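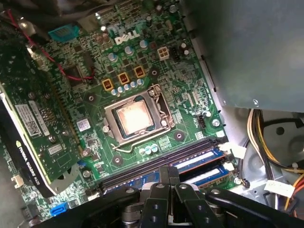

Safta Lazăr has run the repair bench at Culico, in Illcombe, since the shop opened. Most of her work is old office desktops that people want to keep going a bit longer.

"They come in slow and full of dust," she says. "Half the time I clean them, put in a new drive and send them home."

She learned the trade from her uncle, who mended radios. Her first paid job was at Detora, a parts dealer, where she sorted returns for two winters. "It was dull, but I got to know what breaks."

Her job book is still on paper. The latest entry is number 3253, a machine from a farm office that wouldn't start. She charges a flat fee for looking and tells people the price of the rest before she begins – a few take the computer away again at that point.

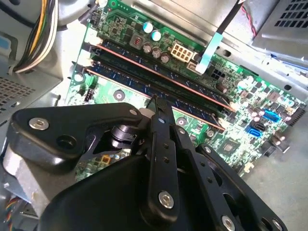
What does she tell people to do before they bring a computer in?

"Copy your files first, if it still starts. Then write down what it did and when. Leave the printer at home."

The shop shuts at five. In October she plans to start an evening class in the back room, on basic repairs.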